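长剧里的人物离场：为什么“交代”应当写进制作流程

2019年8月13日

连续剧写到第五季以后，演员离组是常规事件，不是意外。合同到期、档期冲突、薪酬谈不拢、个人身体状况，任何一项都可能使一个常驻角色在两季之间消失。观众对此大体能够接受。观众不太接受的，是剧集对消失这件事的处理方式。本文讨论的就是处理方式，立场先摆明：常驻角色的离场应当有一场正面的戏，而且这场戏应当在角色仍然在场的时候就拍好。

先界定范围。所谓常驻角色，指在片头署名、每季出场超过半数集数、并承担至少一条独立情节线的人物。客串和阶段性配角不在讨论之列，他们的来去本来就由情节单元决定，观众的预期也相应较低。

以医务题材剧《多尔蒂》（Doherty）为例。该剧第六季共17集，急诊科主任乌里斯（Woris）在第11集结束时走进电梯，之后再没有露面。第12集里，护士长用一句台词说明他“去北边开会了”。第14集，同一个会议仍在进行。到了第17集，他的办公室换了名牌，换名牌的过程没有出现，也没有人提起。从编剧技术上看，这条线有三次可以收束的机会，三次都被推迟，最后以道具代替了情节。

为这种做法辩护的人通常提出两点理由。第一，演员离组的消息往往来得很晚，剧本已经定稿，改动成本高。第二，保留模糊状态可以为日后回归留出余地。两点都有事实依据，但都不足以支持现有的结果。

关于成本。改写一场戏的成本取决于它牵动多少场景和多少演员，与它在情感上的分量没有直接关系。一场告别戏可以只有两个人、一个内景、三页纸。《多尔蒂》第13集有一段长达九分钟的停车场追逐，与主线无关，动用了夜景照明和两辆车。把其中三分之一的预算移给乌里斯，不会影响该集的结构。因此所谓成本问题，多数时候是排序问题：制作方把离场放在清单末尾，等轮到它时，钱和时间都用完了。

关于回归余地。写明一个人去了哪里，并不妨碍他回来。调职、搬家、辞职、服刑，都是可逆的。真正不可逆的只有死亡，而死亡恰恰是编剧室在仓促时最爱用的手段，车祸尤其多。模糊状态保留下来的余地，其实小于一次写清楚的调职，原因在于观众会自行补全空白，补全的结果往往对角色不利。一个没有理由就不再回电话的人，在观众的记忆里会逐渐变成一个不负责任的人。等编剧想把他请回来，先要替他还这笔账。

剧评人哈南·卡拉姆（Hanan Karam）持相反意见。她在五月的一篇长文里写道，现实中的同事离职，多数也没有告别，某天工位空了，大家继续上班，剧集照此处理反而更接近生活。这个论点值得认真对待，它在一部分作品里也确实成立。节奏冷、以机构为主角的剧集，可以把人的消失当作主题来写。但要成立，有一个前提：剧中其他人物必须对空缺有反应。空了的工位要有人看一眼，有人搬走椅子，有人接手病人时抱怨病历写得潦草。现实里没有告别，但有后果。《多尔蒂》给出的是既无告别也无后果，剩余角色的行为与乌里斯在场时完全一致，连排班表上的争执都没有发生。这不能算写实，只能算漏写。

作为对照，可以看《古斯图姆》（Gustum）。这是一部播了八季的餐馆题材家庭剧，演员阵容更换过两轮。二厨的扮演者在第四季中段离组，剧组只有一集的余量。编剧的处理是：二厨在收工后把自己的刀具一把一把擦干，卷进布里，留下其中一把给学徒，然后从后门出去。全场台词不到十句。此后三集，学徒使用那把刀的姿势一直不对，直到第七集才有人纠正。这条线没有增加任何一个新场景，却把离场的影响分摊到了五集里。技术上它做对了两件事：离场时角色本人在画面内；离场后有一个物件继续承担叙事功能。

两部剧的差别，与编剧的才能关系不大，更多在于流程。据《古斯图姆》制片方乌尔塔德（Ultard）在一次行业座谈上的介绍，该剧从第二季起实行一项内部规定：每位常驻演员在每季开机后的前两周内，须拍摄一场备用离场戏。这场戏不进入剪辑，随季更新，演员续约后作废。最初编剧室反对，认为这等于提前写好讣告，影响演员情绪。执行一季之后反对意见基本消失，因为备用戏写得很中性，多数是出差、进修、回老家照顾家人一类，演员也知道人人都有一份。
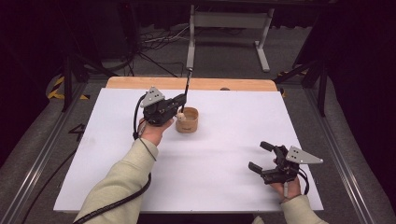 这项规定的账不难算。每场备用戏平均占用半个工作日，在现有布景内完成，不需要外景。按七名常驻演员计，一季增加三天半。对于一个拍摄周期接近半年的剧组，这个比例可以接受。与之相比，事后补救的开销要大得多：重新联系演员，重新谈一天的片酬，重搭已经拆掉的景，还要面对演员发型和体重的变化。更常见的情况是根本补不成，只能从旧素材里截取背影，配上画外音读一封信。信件体告别在近年的长剧中使用过多，观众已经能在信纸展开之前判断出演员没有到场。

信件体的问题值得多说几句。它的缺陷不在形式陈旧，在于信息方向单一。离开的人说完了所有的话，留下的人没有机会回应，只能对着纸流泪。一段关系积累了几季，最后一次交流却只有一方在场，戏剧张力无从谈起。有些剧集用长达四分钟的闪回来填补，把过去的名场面依次播放一遍。闪回能唤起情绪，但它唤起的是对旧戏的情绪，与眼前的离场没有因果关系。把闪回撤掉，如果这场告别立不住，那么它本来就立不住。

还有一种折中做法，是把解释推给社交媒体和访谈。主创在剧集播出当晚发表声明，说明角色的去向和自己的遗憾。作为对观众的礼貌，这无可厚非。作为叙事，它是无效的。三年后在点播平台上第一次看这部剧的人读不到那份声明，他看到的只有第11集的电梯和第17集的名牌。长剧如今的主要收视发生在首播之后，文本必须自足，这一点应当成为编剧室的基本约束。

我并不主张每个角色都要得到一场隆重的送别。隆重本身也会造成损害，有些剧集把最后一集做成表彰大会，全体演员轮流拥抱，人物说的话全是演员之间的话，角色在自己的告别里反而缺席。合适的长度由角色在剧中的实际分量决定，三分钟常常够用。需要保证的下限有两条：他本人在场，以及他走之后，至少一个人的行为因此改变。

《多尔蒂》第七季已经开拍，乌里斯是否回归尚无消息。从公布的前两集梗概看，新任主任将在首集到岗，与全科室发生冲突。如果编剧愿意，这里仍有一次补救机会：让某位老医生在交接时把乌里斯的去向说完整，并且让新主任知道自己坐的是谁的椅子。两句台词，一个反应镜头，现有布景就能拍。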